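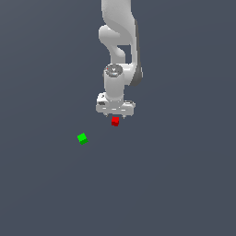 3 min read

4. Results and discussion of the reading sessions

4.1 Background tone and reading comfort

The main question of this section is how the tone of the screen background influences the comfort of a person who reads for a long time. In the first part of the study, 143 adults read the same four texts on a white page and on a dark gray page. The texts were taken from the local history reader of the Norðdahl library, and their difficulty was checked before by Lilla Szűcs. Each session took 40 minutes, and it was followed by a short questionnaire.

The participants described the white page as "sharp" or "clean" in the first minutes, but many of them changed their opinion later in the session. The dark gray page got the opposite comments. It was called dull at the beginning, and near the end it was called restful. We think this change in time is more interesting than the mean score, which is almost equal for the two pages. A study that asks its readers only once, after a few minutes, would probably miss it.

Reading speed did not follow the comfort scores. Several readers who preferred the gray page read slower on it, and they did not notice this themselves. Similar cases are known from our earlier work with printed paper (Szalai and Bozsik, in the Murnedo report), where the yellow paper was liked very much and read rather badly.

4.2 Small areas of strong color

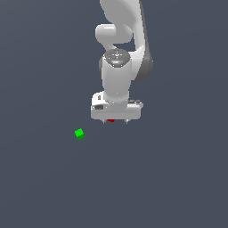

Department of Reading and Visual Comfort, Drerkesow

Figure 4. A bright green cube and a white robotic arm on uniform dark gray. Computer rendering.

A separate matter is the small colored element on a quiet page, for example a button or a marked word. On a uniform dark ground, a light and saturated color attracts the eye even if its area is very small. In our texts the marked words were green or orange, with up to 20 of them in one text. The readers found the green words quickly on both pages. The orange words were found quickly on gray, but on white they were sometimes skipped, especially by the older readers.

The comments about the marked words were mixed. One group said that the color helped them to return to the right line after a pause. Another group complained that they were reading from one colored word to the next and were losing the sense between them. Sándor Simon, who coded the comments, noticed that the second complaint came mostly with the longest text - the one about the ferry tolls - and he suggests that the subject of the text has a part in it. We can not separate these two causes with the present data.

4.3 Limits

All sessions were held in the same room in May, with the blinds closed. The screens were of one type, and their brightness was fixed with the Groltum profile, so a reader could not adjust it. At home most people would do this, and the difference between the pages may then become smaller. We also did not ask about glasses, a mistake that Dénes Borbély pointed out to us after the first sessions. The question was added to the form for the second part of the study, which is presented in Section 5.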